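Budget for a plate-moving arm in a small lab – what have I forgotten?

Posted in: Lab equipment and automation > Buying and planning 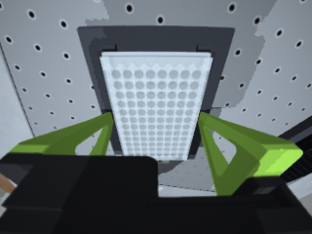
We are a small testing laboratory and we want to stop moving 96-well plates by hand. At the moment one of us stands at the bench, takes a plate from the stack, puts it in the holder, waits, takes it out, and so on until lunch. On a normal day it is 30 plates, on a bad day more. My manager has agreed that I may write a plan for one arm with a two-finger gripper, and the plan must be ready before the December budget meeting.

I have two offers. Gredby sells the arm, the gripper and a perforated deck as one package, with delivery in 14 weeks. The other is from Amness, which is cheaper on paper, but the holders and the fingers are listed as separate lines and I do not understand what is necessary and what is only nice to have. One line says "finger set, plate, long side" and costs 681 euros. Is this a normal price for two pieces of plastic? Could we print them ourselves?

My second worry is the simulation licence. Both sellers offer software where you can build the deck on the screen first and try the movements. Gredby includes it for 12 months, Amness asks for money from the first day. I have never used such a program and I cannot tell if it is worth it for a job as simple as ours. The plate goes from A to B and back again.

I also do not know what I should write under "other costs". My manager does not like when I come back later and ask for more. Thank you in advance, and sorry for my English.

– platepusher

3 replies

corner_bench

Hello, we went through the same thing last year, also a small lab, so I will write what I can remember.

Fingers first. Yes, the price is normal, and no, I would not start with printed ones. We printed ours and they were good for some weeks, then they began to bend a little and the plates were arriving tilted. Buy one proper set with the arm. After that you can print a copy, compare it with the original and keep it for tests. Please ask Amness if the set includes the screws and the adapter for the gripper body. In our case it did not, and the adapter cost more than the fingers.

Holders. Count how many positions you really need, and then add two. You will want one place for a plate which has a problem, and one for a lid if you use lids. Ask also how much space the fingers need on each side of the plate when they are open. This was our big mistake. We had planned the holders close together to save space, and the gripper could not go down between them. We had to move everything, and one instrument did not fit on the table any more.

This is why I would pay for the simulation, at least for the first months. The movement from A to B is simple, I agree, but the hand has a thick body behind the fingers and you forget it when you draw the layout on paper from above. On the screen you can look along the arm at the plate and see what is near the gripper body. We would have found our mistake in one afternoon.

For "other costs" I would write:

Table. Ours was shaking and we bought a heavier one.
Guard or safety scanner, and the person who comes to check it.
Training for two people. If only one is trained, your holidays are finished.
Spare fingers.
Plates for testing. You will destroy a few.
Service contract from the second year.

The last one is the biggest. Get it in writing now, before you sign, when they are still friendly.

tundoston_user

Just buy the package. We have a Tundoston and it does everything.

Yüksel Lab Services

We install this kind of equipment, so please read my answer with this in mind. I agree with most of what corner_bench wrote, but I have a different opinion about the software.

Before you pay for a licence, ask the seller to build your layout for you. Send them a drawing of the table with all measures, and the exact type of plate and holder. Many sellers will do it for free before the order – afterwards it becomes a service with an hourly price. Ask for the file and not only for pictures, and ask if the model of your plate has the right height and the right rim. If they used a general plate, the screen will look fine, but you must still teach the gripping height again at the real table.

The simulation will also not show you everything. A plate that sticks in its holder, a label which is coming off, a plate from another maker that is slightly wider: these you will find only with the real arm. Put two weeks of somebody's time in the plan for it. People always forget this line and it is real money.

About the 14 weeks: ask if it is counted from the order or from the day they receive your signed drawing.

platepusher

Thank you both, this is very helpful. I have written to Amness about the adapter and it is indeed a separate line, on page two. I will ask both of them for the layout file this week. Does anybody know if the safety check must be repeated when we move the table to another room? We may have to do this in spring.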